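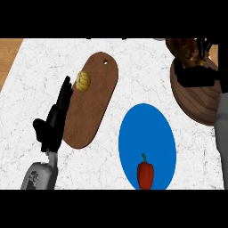 The kitchen pack is the one everyone asks for first

Remuswood is three people and a lot of computers in a rented space above a bike shop. For most of its short life the company has worked on one product, Timine, a library of simulated tabletops where two-armed robots can practice moving things around. There is a workshop pack, a desk pack and a kitchen pack, and a subscriber can load any of them and have a pair of arms over a countertop before the coffee is ready.

I had been using the trial version for a couple of weeks when I called the company's lead scene builder, who came to robotics from furniture design and still talks like it. We were supposed to speak for half an hour. We went well over, mostly my fault, since I kept sharing my screen and asking how things were made.

"I spent years drawing tables," the builder told me. "Now I draw tables for robots, and they are much pickier customers. A person will walk around a bad table. A robot just keeps running into it."

The kitchen pack ships with 31 tasks. Some are as plain as picking up one thing and setting it down on another. Others want both arms working, and those are the ones I keep going back to, because there's so much to get wrong and you can start again in a second! My own favorites are the plate tasks. You have a round wooden board, a blue plate and a piece of food that has to get from the first to the second, and it sounds like nothing at all until you try to write down what a hand has to do to manage it.

I asked why so many of the foods are odd shapes. The builder laughed and said the early version was full of boxes and cans.

"Everything got picked up on the first try and we all felt great about ourselves. Then a customer sent us a shopping list of what they really wanted to handle, and it was peppers, squash, bread, all these lumpy things. There's no flat side on a squash. The ribs change where your fingers end up. So we threw out a lot of the cans and started over, and honest to goodness it was the most fun month we've had."

The multi-fingered hands were part of that same push. Timine will take a simple two-finger gripper if that's what you have, but the kitchen pack was built with bigger hands in mind, and the difference shows as soon as the object has a rough or uneven surface. With a simple gripper you hunt for two good spots. With more fingers you get to wrap. 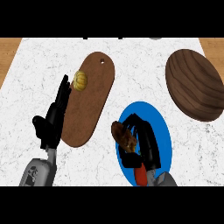
"Wrapping is lovely and it's also where the trouble starts," the builder said. "More fingers means more places to touch, and every touch has to be worked out. Our first try at it ran so slowly that you could go make a sandwich between one finger closing and the next."

What fixed it was Rillarier, the contact solver the team wrote in house and now includes with every subscription. I'm not going to pretend I followed all of the explanation. The part I did follow is that it spends its effort on the fingers that are near something and leaves the others mostly alone until they get close. On my machine, which is a few years old and has a fan like a hair dryer, the two-armed tasks ran smoothly enough that I stopped thinking about it. That was my happiest surprise of the whole trial.

The second one was the surfaces. I had figured that marble and wood grain were there to make the demos look nice, and I said so.

"People think that! But the camera has to cope with it too. If you train over plain gray, then you go to somebody's house and there's a vein running across the counter, and the software wonders if it's the edge of something. So we have marble, we have wood, we have wood on top of marble. I will argue with anyone about grain. I have argued with everyone here about grain."

Each object and surface can be swapped, and the pack comes with 2745 ready-made layouts, so there's no need to arrange a counter by hand unless you enjoy it. I do enjoy it, as I found out one evening at about the time I should have been in bed. You drag a board over, turn it to an angle, drop a plate beside it, and hit run.

The layout editor is called Říha, and it's the piece I'd most like to see get some more work. Undo only goes back one step. Objects can be dropped half outside the camera's view with no warning, which cost me a whole batch of recordings before I noticed. I brought this up a bit nervously and got a groan of agreement.

"Yes. Put that in. The one-step undo is my fault, I wrote it in a hurry and then we all got used to it. Longer undo is coming in September. The warning I'd like to do as a colored outline, so you can still put a plate half out of view if you mean to. Some customers do want that, because real cameras miss things."

I also asked about the price of moving from a simulated counter to a real one, meaning the effort and not the money. The builder was careful here, more careful than anywhere else in our talk. Timine gives you practice and a place to make mistakes, and a real arm will still need its own tuning. Friction is the hardest part to match. Soft food is the next hardest, and for now nothing in the kitchen pack squashes or crumbles when it's gripped.

"I would love crumbs," the builder said. "I've asked for crumbs. The other two look at me like I've asked for a swimming pool."

My trial ran out a couple of days after the call and I signed up for the kitchen pack that same night. I'm still working on the plate tasks. The next thing I want to try is swapping which arm does the carrying, and I've been told to turn the round board a little before I do, so the wrist has more room to come in from the side.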